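Teaching a robot to go through a door
10 Oct 2018

When I visited the student robotics club in Tuvport, I expected noise and the smell of hot motors. Instead I found a quiet room with laptops. Chie Nishimura, who leads the club's navigation group, explained to me that most of the year's work is done in simulation.

"Our real robot is one, and we are 13 members," she said. "If everybody must wait for the robot, then everybody learns very slowly. In the simulator each member has a robot of her own."

The task for this season is simple to say. The robot starts in one room, must find the doorway, pass through it and stop in the next room without touching anything. The students call their program Jondell. I asked where the name comes from, and Nishimura laughed and said that it was chosen before she joined.

The rooms are built by the students themselves. They choose the floor, the color of the walls and how far the door is open, and then the program must manage with only what the robot's camera would see.

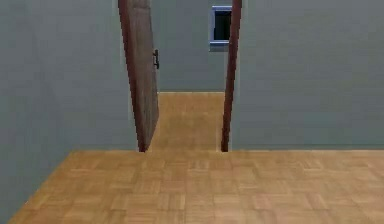

"In August we had 238 runs in one week, and in 20 of them the robot hit the door," Nishimura told me. "It was almost always the same mistake. When a door is seen from its thin side, the program thinks it is a part of the wall. So it plans a path too close."

To correct this, the group made many more rooms in which the door stands at a difficult angle. They now have 1,107 starting positions, and each change in the program is tested on all of them during the night. In the morning somebody reads the results aloud, and according to Nishimura this is the best moment of the day, or the worst one.

I asked if a simulated room is not too clean. She agreed at once. "The walls are very smooth. In our school the walls have posters, and the light from the windows moves. We add some noise to the camera picture, but it is not the same. I don't trust a result until I see it in the corridor."

The corridor tests will begin next month, before the Doležal Cup, where the club will compete for the second time. Last year they went out in the first round, after the robot stopped in front of an open door and did not move again.

"It was waiting for a command," said Nishimura. "We had forgotten to send it."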